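Progress report to the Nakero Fund
Pollock Road stormwater monitoring, second period
Prepared by Marion Farquharson
February 28, 2019

1. Status

Work is on schedule except for the outfall gauge, covered in section 3. Four of the five planned monitoring stations are installed and logging. Each station records water level and turbidity at fixed intervals, and the readings are downloaded by hand during site visits. Data recovery for the period was 95 percent. The missing records come from Station 2, where the battery voltage dropped below the logger's cutoff during a cold spell. The battery has been replaced with a larger one.

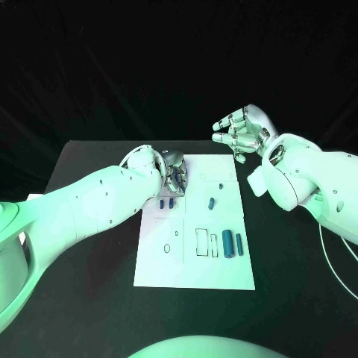 Will the gap at Station 2 affect the annual load estimate?

The effect is expected to be small. No storm runoff was recorded at the neighboring stations while the logger was down, and base flow can be filled in from Station 1 upstream.

2. Sampling and lab work

Grab samples were taken during storms and sent to Stenetti for suspended solids and total phosphorus. Turbidity tracks suspended solids well at Stations 1 and 3. The fit at Station 4 is poor at high flow — the sensor there sits close to the bank and probably reads slack water. We will move it toward the center of the channel before the next round of storm sampling.

Holding times were met for all samples. One field duplicate fell outside the agreed limit for phosphorus and has been flagged in the data file.

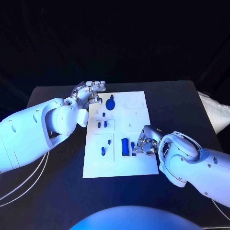

The rating curve for Station 3 still lacks points at the upper end. Until these are measured, flows above the highest gauged level are reported as estimates and kept out of the load totals.

3. Outfall gauge

Station 5 has not been installed. The landowner, Pruradus, asked for a revised access agreement, and the signed copy is expected in March. The mounting bracket and conduit are in storage.

4. Budget

Spending is within the approved total. We request approval to move $700 from travel to equipment to cover the Station 2 battery and a spare turbidity wiper.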